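## 3. Loading cans into the Rerberg snack rack

The box says the rack takes "any tall can." Treat that as a hope. Rerberg's own fit list stops at two sizes, and the shelf depth was measured with nothing on the rack. Do a dry fit on a table before you fix anything to a wall.

1. Clear a stretch of light-colored tabletop. Crumbs and loose screws show up better on it.
2. Lay the first can on its side, at an angle to the table edge. A can set parallel to the edge has a straight run to the floor.
3. Check the rim at the lid end. The rim is what catches on the rack's front lip, whatever the leaflet says about "smooth glide."
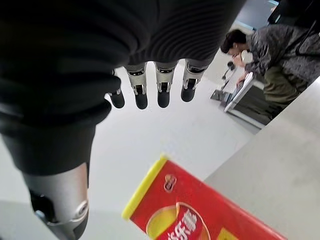 4. Slide the can in base first. If you have to push, stop and turn the lip screw 2 full turns to the left.
5. Pull the can back out by the body. Pulling by the lid takes the lid off.

**Caution:** The rack is rated for 300 grams per slot. We would not test that with chips you plan to eat whole.

6. Repeat with a second flavor. Cans that look alike on a store shelf may not fit alike, so don't assume that one good fit settles it. 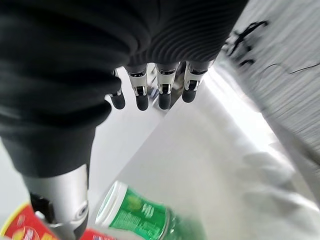

7. Decide on an order for the colors now, if you care about one. The clip-on labels are sold as reusable — ours held through 3 changes and then went slack.
8. Tighten the lip screw by hand only.

**Note:** Racks sold before September came with the shorter Galang lip. It fits the same holes, but a can stored on its side can roll over it. Ask for the longer part, number 11 on the parts sheet.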